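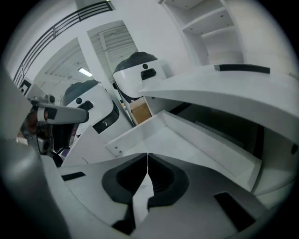
White shelving, right side. Note the screw heads and the cardboard box still out.

I keep getting told that white modular shelving is the answer to my storage problem. I have now spent most of September with the stuff and I would like to register some doubts. Thread.

First, the word modular. The Zustalari catalog uses it on nearly every page. In my experience it means the panels can go together eight ways and seven of them are wrong.

I'm not saying it looks bad. Wide white boards against a white wall look fine, very clean, very catalog. I'm saying looks were the only thing anyone talked about when I asked if we should buy it.

Take the open compartments. Sold to me as "display and easy access." What I see is a shadow with a shelf over it. Anything dark that goes in there, I find by feel.

And the angled panel. Why is there an angled panel? Carys Edwards says it "softens the line of the unit." Carys also says it's good for sliding things in. I have not once wanted to slide a thing in. I have several times put a tape measure down on a slope and watched it leave.

Two little screw heads showing near the corner of that panel. I know, I know, they're small. But the leaflet said hidden fixings and I can see them from across the room, so I'd like to know who they're hidden from.

Same with the round black hole in the side panel. Hywel Lougher's theory is cable hole. My theory is shelf peg. We've both looked at the instructions and the instructions show it in one drawing and then never mention it again.

The black strip along the board I'll give a pass. It's a handle strip, it's easy to spot against all that white, and I can tell people "put it by the black strip" and they do. Best thing on the unit and I suspect it cost the least.

Someone replied asking about price. The shelving plus the extra boards plus delivery came to 3941, before I bought the bits I needed to level the floor end. The old steel rack was free and held more. It was ugly, I admit that. It also had a back.

Another reply says I should have gone with Hopkin because they do a deeper shelf. Maybe. I looked at Hopkin. Their deeper shelf is deeper by less than my thumb and they want a lot more for it.

On to the box. Every setup I've ever worked in has one cardboard box that outlives the shelving. Ours has been through two moves and a repaint. The whole sales pitch was that there would be no more boxes on view. Look between the white stuff and there's your plain tan box, doing fine.

Carys wants it gone by the end of the month. I asked where the contents would go. She pointed at the shelves. I asked which one. We're still on that conversation.

My other gripe is all the white. White shelf, white panels, white wall. Good for about 20 minutes after you wipe it down. Then you get gray smudges at hand height and you spend your afternoon on it with a cloth. I tried the Brurkel cleaner everybody swears by. It smells like a swimming pool and works about as well as dish soap, so now I use dish soap.

Load rating, for those asking: 70 pounds a board, according to the label. I don't plan to test it. The last time I trusted a shelf label I was picking up paint cans.

To be fair, because Hywel reads these: the boards are straight, nothing wobbles, and it went up in one evening. He did most of it. I held panels and complained.

But if you're about to order a wall of this, do one thing first. Write down what's going on each shelf. I mean the real things, with their real sizes. I did it after and about half my list doesn't fit how I thought it would.

Nilero apparently makes doors that clip on to the open fronts. I've seen the photos. I've also seen the photos for this one, so I'm going to wait until somebody I know has them and go pull on the hinges myself.

Will update when the box moves. Don't hold your breath.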